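Use of fermented wine and a common cup at the Lord's Supper: what does our order require?

Posted by Hanane El Ouafi
Jul 2, 2026

I write as the recently appointed clerk of session for a congregation of 80 members in Vastholm. Our church has used grape juice in individual cups for as long as anyone can recall. A family who joined us from another church in the same tradition has asked the session to offer wine, and to offer it in a common cup at least some of the time. The request was made courteously and in writing, and the elders would like to give it a proper reply.

Two matters are unclear to me. First, does Scripture settle the question, so that the session has no freedom to continue as it has done? The accounts in Matthew, Mark and Luke all speak of "the fruit of the vine," and one elder takes that phrase to include juice. Another points to 1 Corinthians 11:21, where some at Corinth were drunk at the table, and holds that the apostle corrected their conduct and left the drink as it was.

Second, if the session decides to make a change, may it do so by its own vote, or must the matter go before a meeting of the congregation? Our bylaws, adopted when the church was still a mission of the Talau congregation, say only that the session "shall have the oversight of worship." I would be grateful for references as well as opinions. We have members who do not drink for reasons of health and conscience, and one whose past difficulty with alcohol is known to the elders. 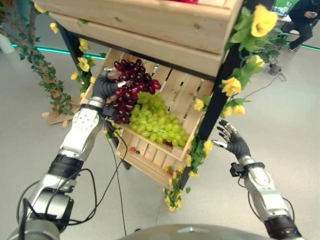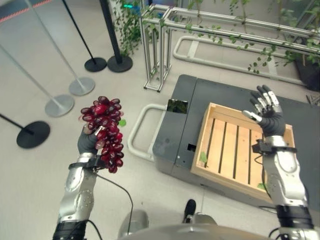 Our next observance is in October, and the session would prefer to have its answer in the minutes well before then.

Reply from Shuk-fan Chuang

I will take your two matters in order.

As to Scripture, the cup at the Passover table in the first century held wine, usually mixed with water. Keeping fresh juice from fermenting for months between the harvest and the spring feast was not the ordinary practice, and bottled juice as we know it came into church use only in the nineteenth century. The phrase "fruit of the vine" also appears in Jewish blessings said over wine. Your second elder therefore has the stronger case on what was in the cup.

It does not follow that a congregation using juice has no sacrament. Most writers in our tradition distinguish between what belongs to the essence of the ordinance and what belongs to its good order. Bread and the cup, given and received with the words of institution, belong to the first. Whether the cup is fermented has been placed by some in the first and by many in the second. Romans 14 should be read aloud in your meeting before any vote is taken, in particular verse 21, where Paul says it is good neither to eat flesh nor to drink wine if by it a brother stumbles.

As to procedure, oversight of worship ordinarily includes the elements and the manner of serving them. On the wording you have quoted, the session may act by its own vote. It would still be wise to inform the congregation in writing at least 30 days before the change and to receive comments. Record the reasons in the minutes with the Scripture passages cited. If your presbytery has adopted a directory for worship, it governs wherever your bylaws are silent, and the stated clerk can supply the current text.

Many sessions serve both. A tray may hold wine in the outer rings and juice in the center, with the arrangement stated in the bulletin and again from the table. The member you mention should be visited privately by an elder beforehand. He or she should not learn of the change from the bulletin.

On the common cup, 1 Corinthians 10:16 speaks of "the cup of blessing," in the singular, and there is good reason to honor the request. If it is offered, those who prefer an individual cup should be served at the same time and without comment.

Reply from Alaoui

We use juice. Jesus looks at the heart. I would not split a church over this.

Reply from Restard

Agree with most of what Shuk-fan Chuang wrote, but please check whether the bylaws require a congregational vote for any "change in established practice." Ours had that line in a separate article under meetings, 4 pages after the part about the session, and it was missed. The vote had to be taken again.

Also, our church started with wine at the evening service only. It gave people time to ask their questions, and the elders heard several that had not come up in session.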